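Minutes of the working group on good practice for two-armed handling
28 January 2019, Narholm meeting room

**Present:** Ertuğrul Tokgöz (chair), two from the Jestow workshop, one from Sultero, the minute-taker, and our guest from Şimşekoğlu, who joined by phone and could be heard quite well once we'd moved the speaker off the windowsill.

**Apologies:** the second Sultero representative, who is home with a new baby. Warm congratulations from all of us!

## 1. Minutes of the December meeting

Accepted with one correction. Under item 3 we had written "operator" where the group had agreed on "person at the controls". Ertuğrul reminded everyone that we settled on the longer wording so that new starters wouldn't have to look anything up, and he'd like us to stick to it even when it makes a sentence a bit of a mouthful.

## 2. Speed near people

There was a long and very friendly discussion of this one. The draft says that an arm working at a table with someone standing within reach should move at no more than 600 millimetres per second. Jestow felt this was too generous for the last stretch before the hand touches anything, and would like a slower figure there. Sultero was happy with the draft as it stands but could live with a second figure, provided it's written down in the same paragraph and doesn't end up in an appendix that gets lost.

Agreed to keep 600 as the upper limit and to ask Jestow for wording on the slower approach. The stop button is to be tried at the start of every session, with the result initialled on the day sheet, and this applies to short sessions as well.

## 3. Soft goods and thin plastic

Most of the afternoon went here, and rightly so. Our present rules were written with boxes and tins in mind, and they say very little about cloth, bags and wrappers, which behave differently every time you pick them up. Jestow went through their log, which now holds 381 handling runs, and pointed out how often the notes field had been left blank for the soft items. The group would like that to change.
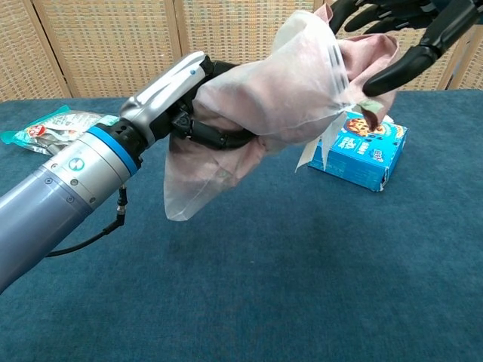
Ertuğrul's view was that where both hands share a load, the rule should say which one is supporting and which one is steadying before anything is lifted, and that neither should let go until the other has been confirmed. Our guest from Şimşekoğlu agreed, and added that fingertips should be wiped and looked over after thin plastic, as little shreds can work their way into the finger joints. They've had to clean theirs out more than once, and it's a fiddly job with tweezers and a good lamp.

We also talked about torn bags. After some back and forth it was agreed that a bag which tears during a run should be finished with and put aside, and a fresh one used for the next run, with a line in the log to say so. Sultero asked whether a small nick counts. The feeling of the meeting was that it does, if only to save everyone arguing about what small means.

## 4. Cables and table coverings

Any cable hanging from an arm is to be followed through its full range of movement by a person watching from the side, at slow speed, before the first run of the day. The draft had this as a weekly check and the group thought daily was more sensible.

Cloth table coverings may stay, as they're kinder to the things being handled, but they should be pulled smooth and fastened at the edges. Jestow will try clips and let us know how they get on.

## 5. Breaks

The person at the controls is to take 15 minutes away from the station after each block of work. Everyone was in favour, and there was a bit of cheerful talk about the quality of the biscuits on offer at the various sites.

## Actions

- Jestow: wording for the slower approach speed, and a report on the clips
- Sultero: redraft section 4 to cover torn bags and shared loads
- Şimşekoğlu: send round their cleaning notes for finger joints
- Ertuğrul: update the day sheet with the stop button and cable checks

## Next meeting

To be hosted by Sultero, date to follow by email. Please let them know about parking ahead of time, as the front gate is being repaired and visitors will need to come in by the side lane.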